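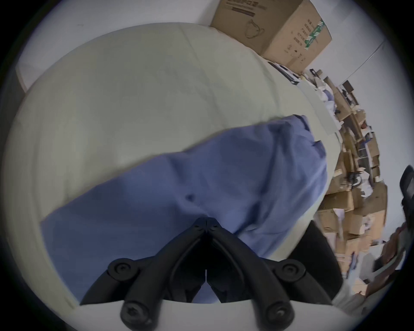
Photo: Panotis

Dererham town council has voted to change the rules for short-stay lodging, ending a requirement that every rented bed be made up with plain white linen. The change takes effect on Sat 18 September and covers guesthouses, boarding rooms and private homes that rent to visitors for fewer than 30 nights.

The white linen rule goes back to 1928, when Dererham passed its first lodging ordinance. Health officers at the time wanted stains to be easy to see during inspections. The wording was carried over each time the ordinance was revised, although the town stopped enforcing it years ago.

It came up again in April, when a property on Lūse Street was refused a permit renewal over colored bedding. The owners appealed, and the town attorney's office told the council that the rule was still in force and would have to be either applied to everyone or removed.

Dererham has 74 permitted lodging properties with a combined 2431 beds. Most of those are in the lakefront district, where occupancy is highest in July and August. The town does not keep records of what kind of bedding each property uses.

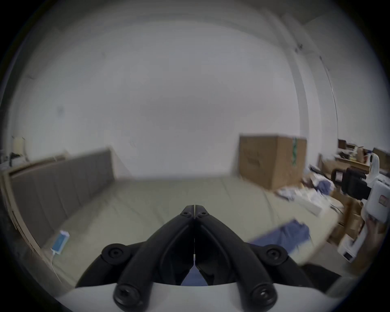 The new ordinance replaces the color requirement with a set of condition standards. Sheets must be changed between guests, must fit the mattress on all four corners and may not have holes or open seams. Color and pattern are left to the owner, so a bed with a pale gray-green sheet like this one would no longer be written up for its color alone. Mattress protectors, which were not mentioned in the old rules, will be required on all rented beds from the start of next year.

Owners who send their laundry out will have to keep receipts for 12 months. Those who wash on site must use a hot cycle and keep a simple written log. The council dropped an earlier proposal that would have required all lodging laundry to go through a licensed commercial service after several owners said it would cost them more than the permit itself.

Sokness, the laundry company that handles linen for many of the larger guesthouses in town, said in a written statement that it did not oppose the change but expected colored items to take longer to sort. The company said it would announce new prices before the end of the month.

Fines have also been revised. A first violation will bring a written notice and 14 days to fix the problem. A second within the same permit year carries a fine of $200, and a property with repeated violations can be fined up to $1000 and lose its permit until it passes a new inspection.

Permit fees stay the same. The council is expected to take up the related question of parking at lodging properties at a later meeting, after the public works department finishes its count of street spaces in the lakefront district.

Copies of the new ordinance and a blank laundry log are available at the town clerk's office. Owners with a current permit do not need to reapply.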